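Laundry > Baskets & Hampers > Floor Baskets

Wonthorpe Floor Basket for Front Loaders
Renudum Laundry Supply

Back in stock. The low one, the one people keep asking for. Made to stand on the floor right in front of a front-loading washer while you fill or empty it. Ships flat side down with the small peg basket tucked inside, if you order the set.

Why low? Front loaders open low. A tall hamper gets in the way of the door and you end up lifting everything over the rim twice. With a short basket you pull the load toward you and it drops. Less bending, fewer socks on the floor. Thats the whole idea and we haven't messed with it much.

What you get
- floor basket, perforated plastic, woven-look sides
- rim along the top in a contrasting color, brown on the cream one
- small peg basket (set only)
- no lid, we don't make one

Colors change by batch. Cream with the brown rim is the usual. If you need a match for one you already own, send us a note before ordering and we'll check the shelf.

Fitting it to your machine

Open the door all the way first. Most front loaders swing the door out to one side, and you want it wide open and out of the way before the basket goes down. Then slide the basket up to the front panel, under the opening. Don't jam it in hard — a finger of space is fine.

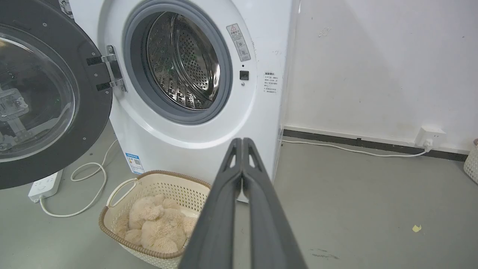
If your washer is up on a pedestal the basket still works but the drop is longer, so small things can bounce out. Get the tall version for that, or put the basket on a stool. A sturdy stool please.

Check the swing on your door too. Hinge on the left, stand on the right and work from there. Hinge on the right, other way around. Sounds obvious, we get emails.

Stackable washer and dryer? Fine for the bottom unit. For the dryer on top you want something with handles you can hold up, see the Okeke carry tub in the same category.

Materials and care

Plastic all the way round, holes in the sides so air gets through. Damp towels will not go sour in there overnight the way they do in a solid tub, but don't leave them for days either. No basket fixes that.

Wipe with a soft cloth and dish soap. Rinse in the shower or with a hose. Lint collects in the holes after a while, an old toothbrush gets it out. No bleach straight on the rim, the color can go patchy. Not for the dishwasher. Keep it away from space heaters and out of full sun, the cream will yellow.

Nail polish on the plastic — we tested with plain soap first and it did nothing. A dab of Cutex on a cotton ball, on the underside first to see how your color takes it, and be quick. At your own risk, we wont replace a basket that got wiped with remover.

Before you load or unload

- Let the drum stop completely and wait for the door to release. Don't tug at it.
- Run a hand around inside the rubber gasket. Coins, hair ties and baby socks live in there.
- Feel behind the raised ridges in the drum for anything thin that has stuck flat.
- Pull heavy things like jeans and bath mats first, shirts after, so the shirts don't end up at the bottom getting creased.
- Read the warning label on your own washer, usually on the front near the door latch. Ours is not the last word on your machine.
- Keep the power cord out from under the basket.
- Park the small basket against the wall where your feet won't find it.
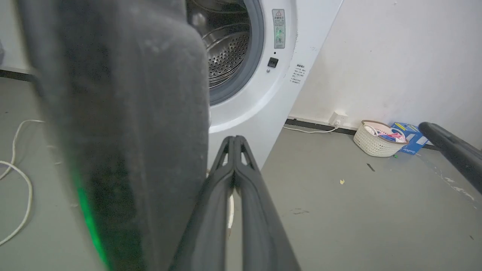 The small basket

Same idea in a smaller size, woven look, latticed sides. Meant for the bits: clothespins, small cloths, single socks waiting for the other one. Comes in white. You can buy it alone or in the set, the set saves you $3.

It does not hang. Some shops list it as hanging, they're wrong, there is no hook and the rim will bend if you try it on a nail. Floor or shelf only. Holds a good pile of pins without tipping.

Sizes, shipping, returns

Full measurements are on the spec sheet, ask for sheet 276. Measure the gap in front of your washer before ordering, and measure with the door open not closed. In a narrow laundry closet the door may need the space the basket wants.

Orders go out in 3 working days. Allow 9 for the islands. This batch is some 600 baskets and when they're gone the next one is due in August. We don't hold stock without payment, sorry, tried it and it was a mess.

Returns accepted unused, with the tag on. Cracked in shipping? Send one picture of the crack and one of the box and we send another, no need to mail the broken one back. Keep it for the garden, they make decent onion baskets.

Shops and laundromats: wholesale by the carton, large or small baskets but not mixed in the same carton. Ask for the trade list.

Page updated 3/13/21. Prices on the order form are the right ones if they dont match whats on an older flyer.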